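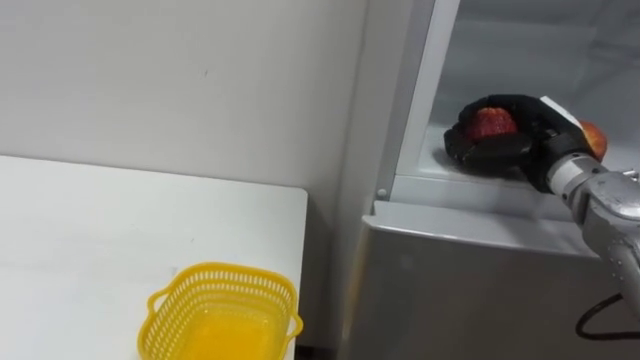
Can a household robot be relied upon to put away the groceries without supervision?
At present it can manage parts of the task under favourable conditions, and a person should remain within reach for the remainder.

Ngaio_Rewi (moderator)
The question and answer at the top are the current wording on the Stalisari Home Automation Forum guidance page. The wording is due for review in August. Members are invited to comment on whether it remains accurate. Please confine replies to household and shop-floor chores.

R.Kovalchuk
I consider the answer too generous. Our service trialled a Zumine unit in a residents' kitchen for 6 weeks. Rigid, closed packaging presented little difficulty. Soft fruit was another matter, and we discarded a good deal of it. "Parts of the task" will be read by families as "most of the task".

MorenikeM
I must respectfully disagree with the previous member. Fruit in an open compartment at a convenient height is well within the reach of a fingered hand, and a grasp from above is a sound choice where neighbouring pieces leave little space at the sides. Bruising depends on the force limit. May I ask whether the limit was adjusted during your trial?

R.Kovalchuk
It was adjusted twice by the supplier. Results improved with apples. They did not improve with peaches, and the unit became so slow that staff finished the unpacking themselves — hardly the labour saving we had been promised.

J_Ostrowski
I write from the Skarkville grocery depot, where we operate a Mockus picker on the early shift. Over 72 hours of logged running we recorded 19 stoppages requiring an attendant, nearly all of them at the shelf edge. A raised lip on a cold cabinet is a greater obstacle than the produce. I would support the present wording.

Inese_T
Does the guidance distinguish between placing an item and choosing where it belongs? My mother's refrigerator is rearranged daily. A machine that sets an apple down neatly in the wrong compartment has not, in my view, put it away.

MorenikeM
That is a fair objection, and I would accept an amendment on that point. I maintain that the handling itself should not be described as unreliable.

Ngaio_Rewi (moderator)
Thank you. I propose to add "including deciding where items belong" after "for the remainder". R.Kovalchuk's reservation regarding soft fruit will be recorded separately. Further comments will be received until 6 p.m. on the closing date.

R.Kovalchuk
I accept the addition but would still prefer "some parts".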